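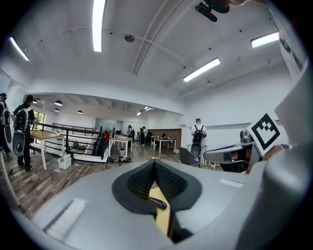 A bright room with a white ceiling.

Books > Author Interviews > Crime & Mystery
Print this page | E-mail this to a friend

February 26, 2020

Rima Sayegh has been asked about the ending of Nutville so often that she now answers before the question is finished. "Yes, she knew," she says, stirring her coffee. "No, I won't say since when. Next."

Nutville is her second novel, and it comes in at 522 pages, a number she brings up herself in the tone other people use for their cholesterol. Her first, Otura, was a slim thing with a drowned surveyor in it and a print run of 2,000. It sold out, slowly. "My mother bought a lot of them. I've seen the closet."

The new book follows Clito, a retired court stenographer who goes back to the town of the title to clear out her brother's house and finds, in the pantry, forty years of transcripts she doesn't remember typing. It takes her most of January to read them. It took me a weekend, and I burned a pot of rice on the Sunday.

I ask where the name Clito came from. Sayegh winces. "It was a placeholder. I needed something short to type while I worked out who she was, and by the time I knew, she was Clito. My editor sent me a list of alternatives. They were all names of women who bake."

She wrote the first draft longhand, then lost a third of it on a bus. She is oddly cheerful on this point. The missing chapters dealt with the brother's years overseas, and when she sat down to write them again she found she couldn't be bothered. In the finished book he goes away at the end of one paragraph and comes back, thinner, at the start of the next. Reviewers have called this daring.

"I've stopped correcting them," she says.

The villain, if he is one, is a man known only as Lò. He runs the feed store, lends people money and never raises his voice. He also gets the best lines, and I tell her I was a little sorry to see him go. She looks pleased. "You're supposed to be. I was fond of him. He's polite, he pays for lunch, he reads. If you leave out the business with the well, he's the nicest person in the county."

We talk for a while about the business with the well. I can't repeat any of it without spoiling chapter nineteen, but she did the research by telephoning a well digger and telling him she was a novelist. "He said, 'Sure you are,' and then he was extremely helpful."

Her reading, when she's working, is restricted to cookbooks and old westerns - anything with a murder and a decent plot puts her off her own for days. Once a draft is done she goes on what she calls a bender, and reads other people's mysteries with a pencil, marking the page where she guesses the killer. She is usually wrong. She finds this restful.

There will be a third book. There are 2 chapters of it so far, and she dislikes one of them. It isn't a sequel, although a certain stenographer may turn up to take notes. Will it be shorter?

"Everybody asks me that," Sayegh says. "My publisher asks me that in writing."

She finishes the coffee and asks what I'd guessed about the pantry. I tell her. She laughs for longer than I would have liked, and signs my copy "Nice try."

Filed under: Interviews, Mystery, Second Novels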